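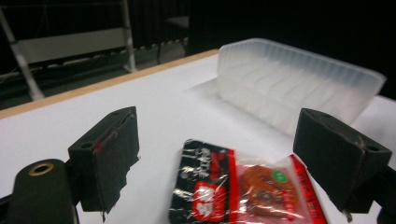
*Padded fingers over a sealed snack pack, with a frosted tray behind.*

## About Banditeo

We're a small team of 6 who spend our days trying out grippers, arms, cameras and controllers, so that food packers don't have to learn the hard way on their own line. Nilmini Khan started Banditeo in a rented unit with one second-hand arm and a great deal of patience, and she still insists on setting up every first trial herself.

Shiny, crinkly film is our favourite kind of trouble! Each gripper gets more than 2,000 picks before we'll offer an opinion — and we note how the finger padding wears, too. Bring us your awkward packets, stay for a cuppa, and ask whatever you like.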